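How I got my tired old table pale again (and kept it that way)

I've been promising to write this one up since February, when Ida Buschmann came round for tea, put her mug down on my table and asked if it was new. It is very much not new. It's a second-hand thing I got from a house clearance over in Parkside, and when it arrived it was the colour of strong tea with a ring on it for every cup anyone had ever drunk there. I was so pleased with her for asking that I gave her the last of the ginger cake.

So, the method. It's slow and a bit dusty but there's nothing difficult in it, and I did most of mine in the evenings after work.

What you'll need

A sanding block, plus paper in a coarse, a medium and a fine grade
Washing-up liquid and two bowls of warm water
A stack of old cotton rags (T-shirts are lovely for this)
A vacuum with the brush bit on
A tin of white-tinted hardwax oil
A dust mask, and please do wear it

Before you start, find out what your top is made of. Look at the edge, or get underneath with a torch. If the grain on top carries on over the edge and down, you've probably got solid wood and you can sand away happily. If there's a thin layer stuck on, that's veneer, and you want the fine paper only and a very light hand. If the pattern is printed, put the sandpaper back in the drawer and skip to the cleaning section, as there's nothing under there you want to see!

Step one: wash it

I nearly skipped this and I'm glad Knut Hollmann talked me out of it. He does up chairs and he's quite fierce about grease. Sand over it and you push it down into the wood, and then the oil goes on patchy. One bowl of soapy water, one of clean. Wring the rag out until it's barely damp, wash along the grain, rinse the same way, dry with another rag. I changed the water four times and it was still a horrible grey at the end. Leave the table overnight.

Step two: sand with the grain

Coarse paper first, to get the old finish off, and always in the direction the grain runs. If you go across it you'll get little scratches that you can't see at all until the oil goes on, and then you can't see anything else. (Ask me about the left-hand corner. Or don't.)

Long strokes, the full length of your arm, and don't dig in at the rings. It's so tempting to scrub at one mark until it's gone, but you'll end up with a dip, and a dip catches the light far more than a faint ring ever would. Keep going evenly over the lot and the marks fade together.

Then medium, then fine, with a vacuum in between each one. Mine took three evenings. By the second I had the radio on and was enjoying myself - by the third I was thoroughly sick of it, so do plan a treat for the end.

Step three: wipe, wait, look

Vacuum, wipe with a damp rag, let it dry, then run your palm over it with your eyes shut. The damp makes the fibres stand up and it'll feel slightly furry. One more gentle go with the fine paper sorts that out. Vacuum again, last time, I promise.

Step four: the oil

Clear oil will warm the wood up and bring the yellow back, so if it's pale you're after, get one with a bit of white in it. Mine came from Bustamante, the decorators' shop, and Signe Baldursdóttir behind the counter told me to stir it for twice as long as I thought it needed. The white sits at the bottom and if you don't shift it you'll oil half your table clear and the other half milky.

Put on far less than you think. I poured a puddle about the size of a biscuit, worked it out in long strokes with a rag, then went over it with a clean one to take off whatever was sitting on the surface. Work in sections but always finish a whole strip from end to end. Leave it a day, then do a second coat just the same. Two was plenty for me.

A serious word about the rags: oily ones can heat up and catch fire on their own if they're left in a heap. Soak them in water, spread them flat outdoors until they're dry and stiff, and only then throw them out.

I gave the top a week before I let anyone put a hot dish near it.

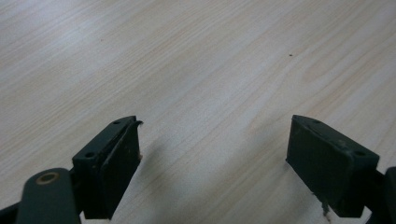
Will a white oil hide the grain?

Not if you wipe it back properly. The tint settles lightly and the grain still reads through it. It only goes chalky when it's left on too thick, and if that happens a rub with the fine paper and a thinner coat will bring it back.

Keeping it nice

Day to day I use a damp cloth and nothing else. No spray polish, which leaves a film that the next coat of oil won't take to. For sticky patches, a drop of washing-up liquid in warm water, and dry it straight after.

Spills want mopping up quickly, red wine and beetroot especially. Turmeric I have no answer for. Pei-shan Su swears by putting the table in strong sunshine for an afternoon, and it did help with mine, but there's still a faint yellow smudge which now lives under the fruit bowl.

Re-oil when water stops beading on the top. Flick a few drops on, and if they sink in and leave a dark spot, it's time. One thin coat, same as before.

And if you get a fresh ring between coats, let it dry out for a couple of days before you do anything to it. Plenty of them fade by themselves. For the stubborn ones, fine paper along the grain, a dab of oil on a rag, feather it out at the edges and put the kettle on while it soaks in.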